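To: Flerbridge kitchens list
Subject: Re: black sink, white film, and the rack question
Wednesday, 7:40 am

Replying to both halves of the message below, with my own questions at the end.

> We are redoing the kitchen and have more or less settled on a
> black sink. My sister-in-law has one and says it shows every
> drop of hard water. Is that true for everyone on Flerbridge
> water or does she just not wipe it down? Also, we have no room
> for a dish rack on the counter. Do the roll-up ones hold up, or
> should I plan on a drawer under the sink for a folding one?

Your sister-in-law is right about the water. We have had a black sink for 4 years and it gets a chalky film if I let it go more than a couple of days. It comes off with white vinegar and a soft cloth. I wet the cloth, lay it on the marks for ten minutes, then rinse and dry. I don't use anything gritty. I tried a scouring powder in the first month and it left a dull patch near the drain that is still there.

The faucet is black too and needs the same care, mostly at the base where water sits. I go around it with an old toothbrush. If you are choosing now, ask for one with the lever on the side. Ours is, and I drip less on the counter behind it than I did with the old one.

On the rack, I would skip the drawer. We use a roll-up, metal rods with black silicone strips. Ours is a Cloko and cost 80 dollars, more than I wanted to pay. Before that we had a Skillex that was cheaper, and the rods worked loose from the strips within a year. Measure the sink before you order. You want the rods to reach past the rim on both sides by at least half an inch. When I need the whole sink I roll the rack up and stand it in the cabinet with the baking sheets. The strips collect gunk where the rods go in, so soak it in hot soapy water now and then.

As for cost, the counter, sink and faucet came to 3,387 dollars installed. The tile was separate. We went with dark green and white grout. The green hides splashes well and the grout does not. I sealed it in August and it has been easier since, but I would pick a gray grout if I did it over. The short raised edge at the back of the counter was 340 dollars extra and I would pay it again, as it keeps water off the bottom row of tile.

My questions for the list. Has anyone used the Jadoon sealer on white grout, and does it yellow? And does anyone know of a caulk for the line between a white counter and dark tile that stays clean? Mine is due to be replaced and I would like to do both jobs the same weekend.

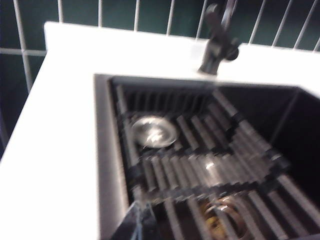
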